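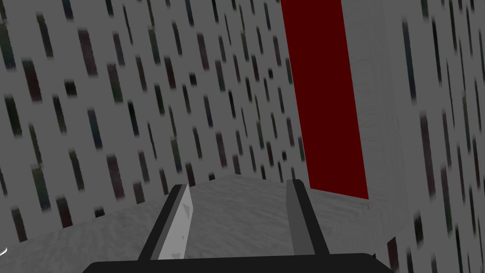
Who may attend the wilderness medicine open day at the Castdale training center?
Any adult who is considering a course may attend free of charge, and current certificate holders are welcome to bring questions about renewal.

Report on the July Open Day, Castdale

The Vemach Outdoor Safety Association sent a delegation to the open day held in July at the Castdale training center. The purpose of the visit was to review the center's teaching facilities and to decide whether its courses should be listed among those accepted for trip leaders in our member clubs.

The center stands at the end of the Dikeck road, at an elevation of 3,655 feet. The main practice ground lies a short walk downhill beside the creek, at 3,543 feet. Visitors signed in at 9:00 a.m. and were placed in groups of 12, each with an instructor who remained with the group until lunch.

The morning opened with a talk on patient assessment. Instructors then led the groups to the creek, where two staff members played the part of hikers injured in a fall. Visitors were asked to check the area for hazards, speak to the patients, and record pulse and breathing at set intervals. The written record received more attention than our delegation had expected - each group's notes were read aloud and corrected before the next exercise began.

After lunch, the groups practiced splinting with jackets, sleeping pads and trekking poles. A session on cold injuries followed. It was well prepared but ran short, and several questions on rewarming were held over to the closing discussion. The litter carry took place on the Marinho trail, which is steep in its upper section. Groups changed carriers at every bend.

The center also explained its enrollment terms. Students who cannot attend may move to a later session once without charge, provided that written notice reaches the office before the course materials are mailed. Lodging is booked separately and follows its own terms. The delegation asked that these two sets of terms be printed on the same page, and the office agreed to consider the request.

Attendance for the day was 81. Parking was full by midmorning, and later arrivals were directed to the lower lot near the creek.

The delegation recommends that the basic course be listed for the coming season. A decision on the advanced course is deferred until a full session has been observed. Clubs wishing to send a member to that session should write to the Vemach office.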